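Celtlow Community Help
Kitchen and Pantry > Sauces, oils and condiments

Foamy ring at the top of a bottle of dark soy sauce – is it still OK, and where do I keep everything?

Asked by Paula Sandu
Monday, February 27, 2023
374 views

Hello everyone, I hope this is the right corner of the site for it. My husband and I moved to Sollia a couple of weeks ago and I'm finally getting to the box with the cooking sauces in it, which rode in the back of our car over a lot of bad road. I cook a fair amount of Chinese food (badly, but with love!) and so there is always soy sauce in the house, and usually some vinegar and oyster sauce as well, and a jar or a pot of something I bought because I liked the look of it.

What got me wondering is the bubbles. The sauce is so dark it's almost black, and then at the top, right where it meets the air, there's an amber-orange froth going around the inside of the glass. I had never noticed that before. My mother would have said it's fermenting and thrown it out, but she also threw out cheese for being Tuesday's, so I don't know how much weight to give that. I hate to waste a good bottle. 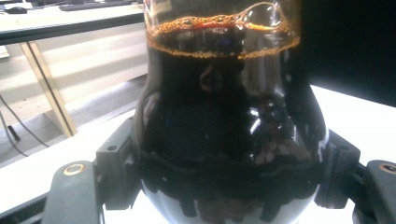
What I've already done

I wiped the outside with a warm cloth, and I smelled it. To me it smells like soy sauce – salty and a bit sweet, maybe a little like caramel. I haven't tasted it yet. I've read on one page that bubbles mean it's gone bad and on another that bubbles mean it's good quality, and they can't both be the whole story.

What I'd love to know

First, is froth like that a bad sign or not? Second, how do you tell dark soy from light soy when you don't read Chinese? I can't read the labels and I've gotten it wrong before, and dinner came out the color of a saddle. Third, does it belong in the fridge or the cupboard? Our new kitchen has one narrow cupboard beside the stove, and the fridge is already full of my husband's hot sauces.

Thank you in advance, and sorry for the long post. I do go on.

Dorin Toma
12 people found this helpful

Hi Paula, and welcome to Sollia! I'll take your questions in order, and I'm going to go on a bit too, so you're in good company.

The froth first. Soy sauce that has been brewed from beans and wheat has plenty of protein bits and natural sugars in it, and those hold bubbles very well. Shake a bottle, or drive it over a lot of bad road, and you'll get a head on it. It can hang around for quite a while too, especially on the thicker kinds. Leave the bottle standing somewhere quiet overnight and see if it has settled down by breakfast. I would not throw anything out over a froth that came from shaking.

What I would pay attention to is this:

Fuzzy spots of any color. That's mold, and the bottle goes in the trash.

A pale, wrinkly skin floating on top. Usually it's a yeast that doesn't mind salt. People will tell you to skim it and carry on, but I pour it out.

Bubbles that keep rising on their own when the bottle hasn't been touched, or a hiss or a pop when you open it.

A smell that is sour or like nail polish. You said yours smells like soy sauce, so that's encouraging.

Now for light and dark. If you're shopping in a store with Chinese labels, it helps an awful lot to learn just two characters. Dark soy is usually written 老抽 and light soy is 生抽. The second character is the same in both, so it's the first one you want to look at. I wrote them on an index card and kept it in my wallet for years, and the cashier at Drinusance used to hold the card up next to the bottle and nod at me. Don't go by the color of the label, whatever you do. Plenty of different sauces come with red and gold on them, and so does half of the vinegar shelf.

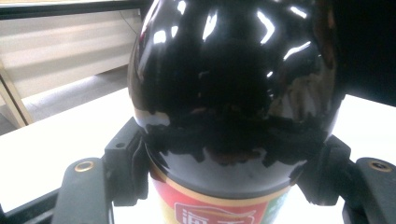 If you still aren't sure once you get home, tilt the bottle and watch how the sauce comes back down the side. Dark soy tends to cling and leave a brown coat behind it, and light soy runs off more like tea. Then put a few drops on a white saucer and tip it around. The light kind spreads thin and reddish at the edges. The dark kind stays dark, and if you taste it, you'll notice it is sweeter and rounder and the salt comes along a little later. Light soy is the one you season with. Dark soy is mostly for color and a bit of depth, and a teaspoon goes a long way in a braise, as you found out with your saddle.

Fridge or cupboard, well, that depends on how fast you go through it. We finish a bottle in a month or so and I keep it in the cupboard, but on the side away from the stove. Heat and light are what flatten the flavor. If it's going to sit for several months after opening, the fridge is better, and the flavor will stay closer to what you paid for. I'd put the light soy in there first if you only have room for one, as it's the one where you'd taste the difference. Do check the label on anything marked reduced salt, which really should be kept cold once it's open.

One more thing while you're unpacking. Before you put any bottle back on the shelf, stand it on a plain pale surface where the light is good and take your time with it. Turn it all the way around, find the date if there is one, unscrew the cap and wipe the threads. Dried sauce on the threads is what makes the cap stick and the bottle drip down its own label, and then it glues itself to the shelf. I do ours at the table.

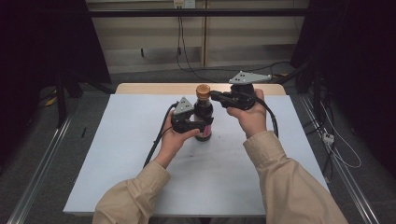 Paula Sandu wanted to know if it was all right to decant it, as she has a pretty glass cruet with a stopper that she'd like to leave out on the table.

You can, and I'd enjoy it! Only fill it with what you'll use in a week or two, though, and wash it and dry it completely before you top it up. Old sauce drying around the neck is where trouble likes to start. And put a bit of tape on the bottom saying which kind it is. In a clear cruet they look more alike than you'd think when the light is low.

Hope some of that helps. The hot sauces can come out of the fridge, most of them, but I leave that conversation to you and your husband.

pantrymouse
2 people found this helpful

its fine. mine foams every time, i shake it on purpose

fridge if you have space

Marigold on the Hill

I agree with most of what Dorin wrote, so I'll only add something about the narrow cupboard, because I have lived with one of those for a very long time and I have feelings about it.

Put the tall bottles at the back and the squat, round things at the front. It sounds obvious, but most of us do it the other way because the tall ones are what we reach for, and then a little jar gets lost in the back corner until it's a fossil. I lay a baking tray on the shelf, one with a low rim, and stand all of the sauces on it. When something drips, and something will, the tray comes out and goes in the sink and the shelf stays clean. You can slide the whole thing forward to get at the back too.

For things in jars and pots that don't have a label you can read, I write on masking tape what it is and the month I opened it. Just "bean paste, May" is plenty. Stick it on the side and leave the lid alone, as lids wander around a kitchen and end up on the wrong pot. If there's one of those square codes on the package, it can be worth trying your phone on it before you throw the outer wrapping away – some of them bring up a page you can translate, and others bring up nothing at all, or a contest.

And sort the new cupboard on a day when you're not hungry. I once tried to do mine before supper and ate most of a jar of pickled mustard greens standing up.
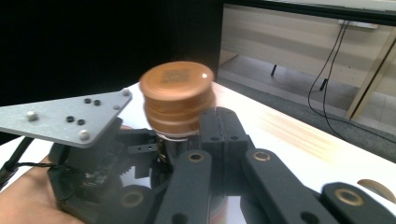 Do opened jars of bean paste need to go in the fridge as well?

They keep best there. Press the paste down flat with a clean spoon, wipe the inside of the rim, and close the lid tightly. It'll hold for months that way, though it may darken a bit on top, and you can stir that back in as long as it smells right.

Paula Sandu

Thank you all so much! I left the bottle standing by the sink overnight and the froth has gone down to a thin line, so it's staying. The index card is written and in my purse. I have a baking tray that is too warped for cookies, and it fits the cupboard if I take the door hook off, so that's tomorrow's job.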